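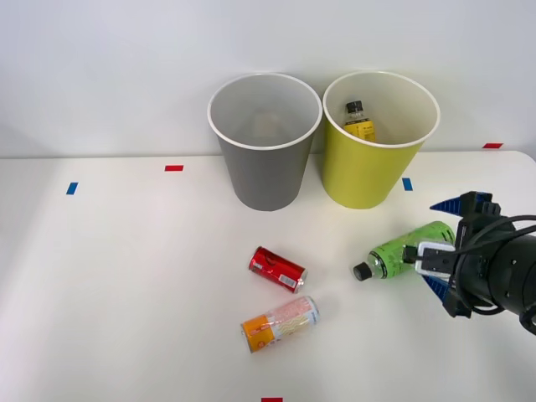
Castle doctrine

I keep this page as part of my little home-defense glossary, and castle doctrine is the entry people write to me about the most. So I've rewritten it, made it longer, and tried to keep the lawyer talk out of it. Last revised 2020-10-06.

Castle doctrine is the rule that a person who is attacked in their own home doesn't have to run away before defending themselves. The name comes from the old English saying that a man's home is his castle. It isn't one law. It's a bunch of state laws and court decisions that all lean the same way, and the details change a lot when you cross a state line (this trips people up constantly!).

Where it comes from

Under the old common law, if you could safely get away from a fight, you were expected to do it before using deadly force. That's called the duty to retreat. The home was the big exception – you were already in the last place you could retreat to, so where else were you supposed to go? American courts picked up that idea early on, and later a lot of legislatures wrote it down in statutes, often with extra protection on top.

What it usually covers

The house itself, for sure. After that it gets fuzzy. Some states include an attached garage or a porch, some include the yard right around the house (the word is curtilage, and I had to look up how to say it), and some stretch it to your car or your place of business. Apartments count as homes. A tent or a motel room may count too, depending on how the state defines a dwelling.

Many of the newer statutes also have what's called a presumption. If somebody is breaking into your occupied home unlawfully and by force, the law starts out assuming your fear was reasonable. The presumption can be knocked down by evidence, and it normally doesn't apply if the other person has a legal right to be there, like a roommate or a spouse on the lease.

What it doesn't do

It doesn't let you shoot anybody who steps on your grass. I get this one in my email all the time and it makes me want to pull my hair out. You generally still need a reasonable belief that you or someone else is in danger, and you can't be the one who started it. Chasing a burglar down the street is a whole different situation, and people have gone to prison over it.

Castle doctrine and stand your ground

These two get mashed together on every forum I read. Castle doctrine is tied to a place. Stand your ground takes away the duty to retreat anywhere you're lawfully allowed to be, so a parking lot or a sidewalk can count. A state can have the first without the second. My friend Birthe Fogh teaches a class on this every November, and she draws it on the board as a small circle inside a big one, which helped me more than anything I'd read.
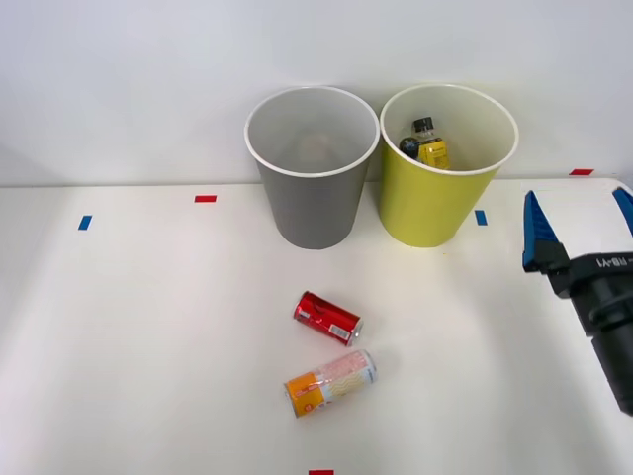
Two bins, one grey and one lime-colored.

Criminal and civil cases

Being cleared of a crime doesn't automatically keep you out of civil court. Some states give immunity from a lawsuit when the force was justified, and others leave the door open for the injured person or the family to sue. Uriel Salinas wrote me a long note about this after I got it muddled in the old version, and he was right, so thank you, Uriel.

See also

Duty to retreat
Stand your ground
Defense of others
Curtilage

I'm not an attorney. Read your own state's statute, and if something has already happened at your house, call a lawyer before you go asking me.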